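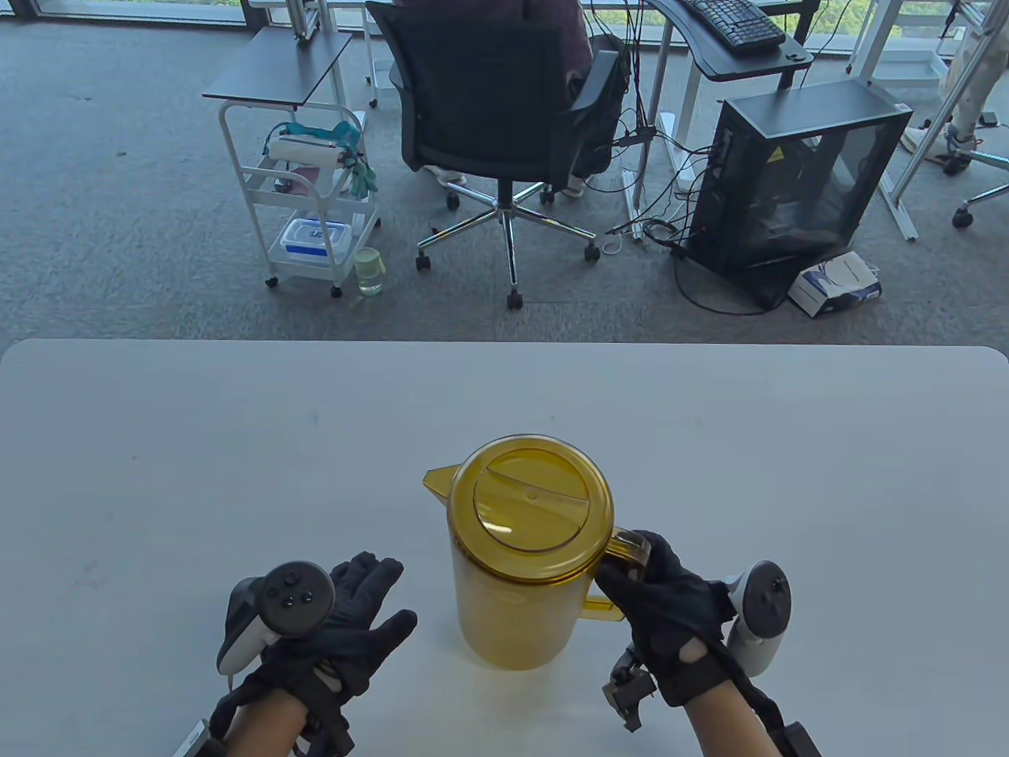 Nirnport Opens 18 Public Water Refill Points Before the Start of School Year

NIRNPORT, August 14, 2025 - The Nirnport Water Office today opened 18 public refill points in the town center, at the ferry terminal and along the Lakis river path. The points are free to use at all hours and give the same drinking water that residents receive at home. The work was done together with the local plumbing company Gentile and was finished before the first day of school, as the town had asked.

Each refill point has two taps. The higher tap is made for pitchers, jugs and large bottles, and the lower tap is for cups and small bottles. The lower tap can be reached from a wheelchair. At six of the points there is also a bowl near the ground for dogs, which was a frequent wish in the public survey of last winter.

The survey was sent to all households in the town, and 2443 of them answered. Most people wrote that they would carry their own bottle more often if they knew where to fill it. Many older residents wrote also that they find the stairs to the old fountain on Pulik Square difficult. The old fountain will stay where it is, but a new refill point now stands at street level on the north side of the square, beside the bus stop.

The water in Nirnport comes from the Lakis springs and from two deep wells east of the town. It is tested every week at the waterworks, and from now on also once in a month at every refill point. The results will be put on the notice board of the Water Office and on its web page. In the last year the office made 2708 tests in the whole network. All results were inside the legal limits.

"We wanted that a person can walk from the ferry to the school and never be thirsty on the way," the Water Office said in a statement. "Some of the pipes under the old streets are narrow and the work took more time than we planned. We thank the shops on Pulik Square for their patience during the weeks when the sidewalk was open."

Advice for the home

Together with the opening, the office is sending a short leaflet about drinking water to every household. The leaflet is printed in large letters and explains how to keep tap water fresh in the kitchen. The main points are as follows.

Let the cold tap run until the water feels cool, especially in the morning or after a vacation.
Keep water in a clean pitcher with a lid, in the refrigerator, and use it within one day.
Wash the pitcher and its lid every day with warm water and dish soap. Take the lid off and clean the spout too, where a thin film can form.
Do not use water from the hot tap for drinking or for baby food.
Clean the small screen at the end of the tap a few times in a year.

Residents who notice a change in taste or color are asked to call the office the same day. A technician will visit the address without cost.

What comes next

The second part of the program begins in November, when Gentile will replace old pipes on the hill streets above the Lakis path. Over 3000 residents live in this area. The water will be shut off for short periods, and each house will receive a paper notice at least five days before. The refill points with no frost protection will be closed during the cold months - these are the four points on the river path - and will open again in spring.

A map with all refill points is available at the library, at the ferry ticket window and at the Water Office.

Contact for press and residents:
Nirnport Water Office, Public Information Desk
Pulik Square, Nirnport
Open Monday to Friday, mornings only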